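The Long Way Round to a Second Pair of Hands

By the time I had found the right door, Gyu-bin Ra had already made tea and apologised twice for the stairs. The workshop is a rented room over a bicycle shop, shared between five or six people depending on who has paid that month, and it goes by the name of Jitisero, a word Gyu-bin made up one evening in May when the landlord wanted something to put on the bell. I had come to see Vunar, a robot that two friends have been putting together at weekends and on the odd weeknight, and I ended up staying until the last bus (and very nearly missing that too).

Gyu-bin used to mend washing machines, and still does when a neighbour asks nicely. Jae-in Yoo teaches physics and came in on the project after answering a card pinned up in the library. Between them they have spent 399 pounds on motors alone this year, a sum Jae-in would like kept out of print and Gyu-bin told me within ten minutes.

What they are after is a machine that can help with its own sort of work: picking up covers, sorting shells, holding a thing still while a person gets on with the fiddly end. Gyu-bin has wanted that ever since the washing machine years, when a third hand would have been worth more than any van.

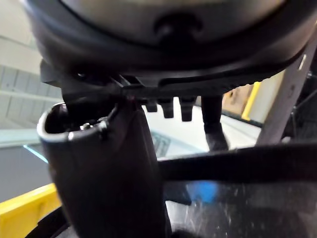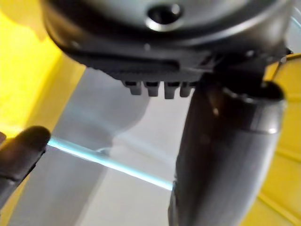
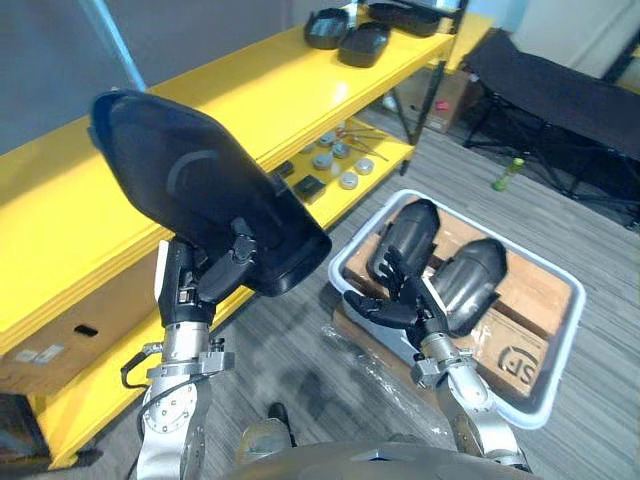

The trouble with shells

Curved plastic is a rotten thing to pick up, as anyone who has chased a salad bowl round a sink will know. It slides, it rocks, and it looks different from every side. The first hands they tried, from a kit called Choo, would close quite happily on a tennis ball and then fling a cover halfway to the window. Jae-in kept a notebook of every failed grip through the spring and stopped at number 152, partly out of kindness to Gyu-bin and partly because the notebook was full.

Fingers helped a great deal, and so did slowing everything down. Most of the programming now goes into the last moments before contact, when the hand has to come in gently and settle before it squeezes. Jae-in writes that part in the evenings, after marking, and says it is a good deal like teaching fourteen-year-olds to use a balance. You can tell them to be careful all day long, but what you need to do is show them how slow slow is.

The cabling, meanwhile, is Gyu-bin's department and Gyu-bin's sorrow. It has been redone twice, and there is a plan for a third go once a length of softer cable comes from Ninier, the small supplier they both swear by and both complain about. The order went in on 17 August 2022 and was still being packed, they were told, when I rang last week to check my spellings.

I asked whether they would ever sell one. Gyu-bin laughed and went to put the kettle on again, and Jae-in said they would like to get the wrist right first.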